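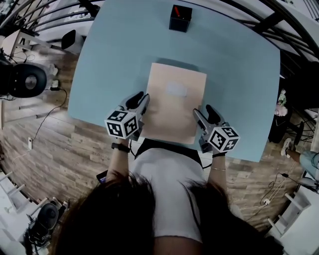 # The blue table, and paper on it

Tan sheet, small pale rectangle sitting pretty much in the middle, red tip sticking out of the black box up at the far end. I love this color combination more than I can explain (peachy tan on light blue, who knew?) and I've been trying to get it onto a greeting card ever since.

## Hello, and what this page is

I keep this gallery for my paper projects, mostly cards, labels and the odd folder, and mostly laid out on the light blue table because that's where I like to work. It's a slow sort of gallery. I'd much rather put up one picture and ramble on about paper underneath it than post a big pile with no words, so if you came for the rambling, pull up a chair!

The project I'm on at the moment is called Plurov. It's a set of plain cards with one small thing placed on each and nothing else. No borders, no glitter, no ribbon (I do have a lot of ribbon, that's a different page). You'd think putting one small rectangle on a bigger rectangle would take a minute. I've lost whole evenings to it.

## About the tan

Tan is a funny color to shop for. Half of what gets sold as tan is brown, and the other half is a sort of sad yellow. What I want has some peach in it, so it looks warm next to blue and doesn't go muddy under a lamp. There's a stationery shop in Borport that lets you carry the sheets over to the window before you buy, and I've stood there for ages holding up one after another like I was choosing paint for a house.

For everyday card stock I buy a line called Vanamton. It folds nicely along the grain and cracks a bit if you go against it, so I test a corner first. To find the grain, bend the sheet gently one way and then the other without creasing it. Whichever way gives more easily is the way it wants to fold. I used to skip this. I have a drawer of cracked cards that I now use for shopping lists.

The nice thing about a warm sheet is that white looks whiter on it. Well, gray-white too. A pale scrap that would look dingy on bright white paper looks clean and soft on tan, so all my leftover trimmings got a second life when I switched.

## About the middle

Okay, placement. I go back and forth on this constantly.

Dead center is calm, and it's what I do when I'm writing something short and serious, like a thank-you. A little above center looks more "designed," if that's the word, and it leaves space for a line of handwriting underneath. Too low and the whole card seems to be sliding off itself. I don't measure until the very end, I just nudge the piece around, go make a cup of tea, come back, and see if it still looks right.

Some things I do that help:

- Turn the sheet upside down and look again. Anything lopsided jumps right out.
- Let the sheet sit a bit crooked on the table while you decide. If the edges line up perfectly with the table I start judging the table!
- Leave a fingertip's width of patience before any glue comes out. Once it's down it's down.
- For labels with their own sticky back, press the middle first and smooth outward so you don't trap a bubble.

I also try things out with sticky notes first, cut down to size. They lift off again without tearing the surface on most card, though a soft, fuzzy paper can lose a few fibers, so go easy.

## About the pen box

I'm a convert to a small square box over a tall round pot. It doesn't tip when I bump the table, and I bump the table a lot. It lives up at the far end because anything closer ends up under my sleeve.

Red is the color I reach for most, for marking corners on the back and for the one bright word on the front of a card. Black ink on tan is lovely, sure, but red on tan looks like something that came in the mail from a much more interesting person. Give it time to dry on smooth card. I have smeared a red "thanks" across a finished piece more than once and there's no saving it.

## Why a blue table

Pale surfaces make it hard to see where a pale scrap has got to, and dark ones show every crumb of eraser. Light blue is somewhere in between, and almost everything I cut is visible against it. It does fool the eye, mind you! Tan looks pinker on blue than it does on a white desk, so before I settle on a pairing I check it on something plain.

## Bits people ask me about

Where does the label stock come from? Ekwueme, it's a mail-order place, and I buy the uncut sheets and trim them myself. The precut packs come in boxes of 2,000 and I don't have that many friends.

Do I sell the Plurov cards? Not yet. I'd like a set of 8 that I'm happy with first, and I keep swapping one out. The plan was September, then it wasn't.

What size are they? I cut them to fit the envelopes I already own (a box from a closing-down sale, creamy ones with the square flap) and I'd suggest you do it that way around too. Making an envelope for an odd-sized card is a whole evening by itself, ask me how I know.

Next up I want to try the same tan with a dark green scrap, and maybe move the piece right up into a corner to see if I can stand it.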